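Startseite > Sport > Baseball > Regionalliga

Pilulstead holt Bratu zurück in den Bullpen

Die Baseballer aus Pilulstead haben auf die Verletzungssorgen im Wurfstab reagiert und Raluca Bratu für den Rest der Saison verpflichtet. Die Rechtshänderin kommt von Lestora und soll vor allem in den späten Innings eingesetzt werden. Der Verein teilte den Wechsel am Vormittag mit, die Spielberechtigung liegt nach seinen Angaben bereits vor.

Für Bratu ist es eine Rückkehr. Sie hatte drei Jahre in der Jugend von Pilulstead gespielt, damals noch überwiegend im Shortstop, und war erst bei Lestora zur Werferin umgeschult worden. Dort kam sie zuletzt auf 30 Innings und ließ in dieser Zeit acht Runs zu, davon fünf in einer einzigen Partie gegen Zamfir. Seit Mai hat sie keinen Homerun mehr abgegeben.

»Wir haben in vier Spielen hintereinander eine Führung nach dem siebten Inning verloren«, sagte Trainerin Zanele Hlongwane. »Da muss man nicht lange rechnen. Uns fehlt jemand, der zum Schluss Strikes wirft.« Ob Bratu fest als Closerin eingeplant ist, ließ sie offen. Das werde von Gegner und Spielstand abhängen.

Die Mannschaft steht derzeit auf Platz fünf der Tabelle, zwei Siege hinter Drirnon. Vier Teams erreichen die Play-offs. Beim letzten Heimspiel sahen 2.847 Zuschauer die 4:6-Niederlage gegen Zamfir, in der Pilulstead bis zum achten Inning mit zwei Runs vorn gelegen hatte. Drei Walks in Folge brachten den Gegner zurück ins Spiel, ein Double ins rechte Feld entschied die Partie.

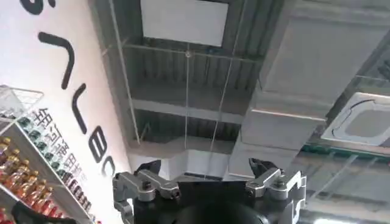
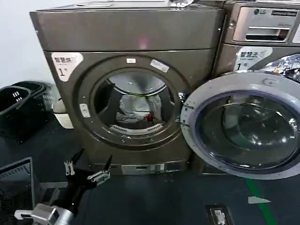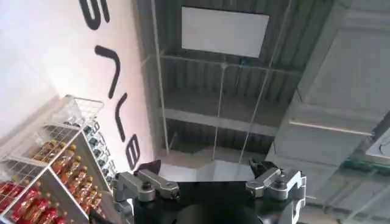
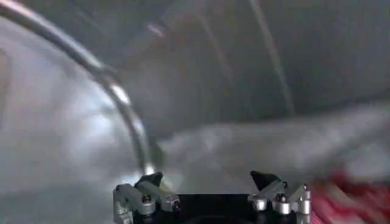 Zweites Bild: Waschmaschine mit Wäsche in der Trommel.

Abgeben muss Pilulstead für den Wechsel niemanden. Lestora hatte vor einigen Wochen den Umbau seines Kaders angekündigt und will in der kommenden Saison stärker auf den eigenen Nachwuchs setzen. Eine Ausbildungsentschädigung wird nach Auskunft beider Vereine nicht fällig. Der Vertrag läuft bis zum Saisonende und enthält eine Option auf ein weiteres Jahr.

Bratu selbst trainierte am Nachmittag erstmals mit der Mannschaft. Sie warf zunächst im Bullpen und stand danach eine Viertelstunde gegen die eigenen Schlagleute auf dem Mound. »Der Slider war in Ordnung, der Changeup noch nicht«, sagte sie nach der Einheit. Mit den beiden Catchern müsse sie die Zeichen noch durchgehen, ein paar davon kenne sie aus der Jugendzeit.

Offen ist, wann die zuletzt verletzten Werfer zurückkehren. Der etatmäßige Closer fällt mit einer Reizung im Ellenbogen weiter aus und darf frühestens in drei Wochen wieder werfen. Ein zweiter Reliever hat nach einer Zerrung im Rücken das Lauftraining aufgenommen. Hlongwane will beide erst einsetzen, wenn sie zwei Einheiten ohne Beschwerden hinter sich haben.

Als Nächstes tritt Pilulstead zu zwei Spielen bei Drirnon an. Das erste beginnt um 18.30 Uhr, das zweite am Tag darauf um 14 Uhr. Der Gastgeber hat den Vorverkauf bereits geöffnet, für Anhänger der Gäste sind 300 Plätze hinter der dritten Base reserviert. Das Hinspiel hatte Drirnon vor 3.641 Zuschauern im zehnten Inning mit 5:4 gewonnen.

Kommentare (4)

dritte_base
Gute Nachricht. Hab sie letztes Jahr gegen uns gesehen, da hat keiner ihren Slider getroffen. Hoffentlich bleibt sie auch über die Saison hinaus.

Mattes K.
Und wer schlägt die Runs rein? Der Bullpen ist doch nur das halbe Problem. Gegen Zamfir haben wir neun Läufer auf Base stehen lassen.

Innenfeld72
@Mattes K.: Stimmt schon, aber mit zwei Runs Vorsprung im achten muss man so ein Spiel trotzdem heimbringen. Drei Walks hintereinander, da hilft auch die beste Offensive nichts.

lestora_fan
Schade für uns. Alles Gute, Raluca!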